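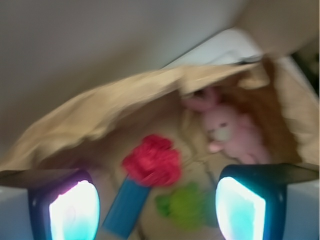 I have sat through nine years of school robotics showcases, and I could probably build you the standard one from memory. There's a taped line on the floor, there's a stack of foam cubes, and the cubes are all the same size and they're placed on little pencil marks so the robot knows where to go. Everybody claps when the third cube goes on. I clap too! The kids worked hard. But I've been grumbling about those cubes to anyone who'll stand still, and this year at Clendwood I finally got my way.

Our after-school club does paper bag picking now. You get a plain brown bag, the kind you'd carry groceries in, with soft junk inside. A pink bunny, a fuzzy green thing, something red and fluffy on a blue handle. Your robot reaches in and takes out what you asked for. That's the whole task, and it is so much harder than stacking that two of my students wanted to quit in February.

Think about what a bag does. It folds over and puts half the stuff in shadow. It leans when you bump it. A plush toy doesn't have a corner to grab, and its ears go wherever they feel like going. You can't put a bunny on a pencil mark (we tried, early on, and I'm a little ashamed of that).

Luuk Cuypers, who runs the club over in Dretis, thinks I'm wrong, and he's told me so at length. His view is that beginners need wins. Give a twelve-year-old a task that fails most of the time and you'll lose that kid to the soccer team. I take that seriously, because I've lost kids to the soccer team. I just think he's got the wrong idea of what a win is. Toshio Kinoshita, a seventh grader, spent most of a month on where the gripper should open, how wide and how deep into the bag, and he filled a notebook with it. He'd never filled a notebook with cubes.

Then there's money, which is where parents usually perk up. The Pavico field kit that the cube contests want costs $700 before you've bought a single spare part. We got our bags and toys for 2 dollars at a yard sale, okay, plus a bag of stuff from my own attic. If a bag rips, get another bag.

My one real worry is scoring. With cubes you count the stack and go home. With bags you get arguments: does it count if the toy comes out by one ear? Does it count if the bag comes too? I say yes to the ear and no to the bag, and I've had emails about both. Send me more, I'm rewriting the rule sheet for next term and the part about tipping the bag over is still blank.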